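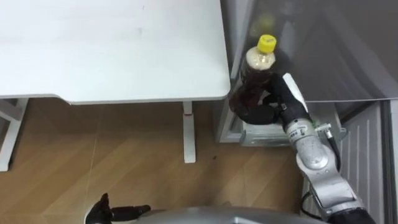
Household Chore Robot, Acceptance Checklist with Comments
Minville site, flat 9. Inspected 22 March 2025. Unit number 2957.

1. Work area
Floor clear between desk and refrigerator: PASS
Corners of furniture rounded or padded: PASS
Cables kept off the walking area: FAIL
Comment: A long black cable lies on the boards. In a real kitchen a child or a dog would find it before I did. Arndale's brochure says "home ready." Homes don't have cables overhead either.

2. Getting a drink out of the refrigerator
Fingers close around the bottle without visible denting: PASS
Bottle held upright: PASS
Door closed after the task: NOT SHOWN
Comment: The Fomurik sheet lists the bottle as the whole chore. Mine ends with the door shut and the drink poured. Please write that into the procedure before October.

3. Setting down
Bottles upright on the desk: PASS
Bottles clear of the table edge: SEE COMMENT
Comment: Two bottles, yellow cap and green cap, both stand close to the rear edge of the top. I would have put them in the middle, where there is plenty of bare desk. 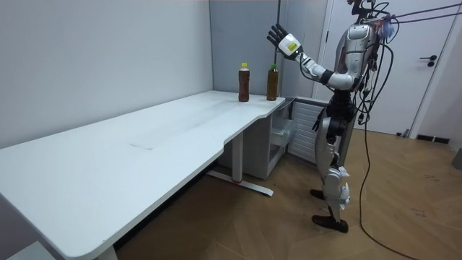 I would also like to see this repeated with glasses, an open carton and something greasy. Sealed plastic bottles are about the kindest things you could hand a machine. Akgül wants 200 repeats on the same bottles, and I have no objection, but it won't tell us much about dishes.

4. People nearby
Stop button within reach of the inspector: PASS
Marked standing distance: FAIL, no tape down
Spoken or sound warning before an arm moves: FAIL

5. Result
Supervised use only. Not to be left alone with a refrigerator, a stove or a tenant. Items 1 and 4 to be fixed before the next visit, item 2 retested with the door included.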